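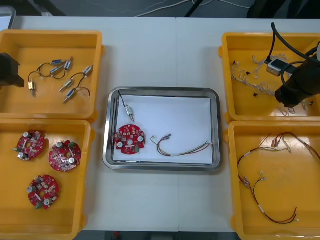

Rehema Mwakyusa, Severyn Holovko and Nerys Llewellyn
Received November 18, 2025

3.2 Recall scheduling and unfilled chair time

Figure 1. Work surface with four yellow bins and a paper-lined steel tray.

We obtained appointment logs from 38 dental practices using the Rondent scheduling package. Practices with fewer than 5 operatories were analyzed separately, as their hygienists often share a chair with the dentist. An appointment was coded as unfilled if it was canceled or missed and no other patient was seated in the same slot.

Of the 38 practices, 26 booked the next recall visit before the patient left the office. The rest relied on mailed or texted reminders. Unfilled time was lower in the first group – the difference held after adjusting for practice size – but it narrowed in July, when both groups reported more cancellations. Same-day cancellations were entered inconsistently at two sites, and we excluded those entries from the model in Section 3.3.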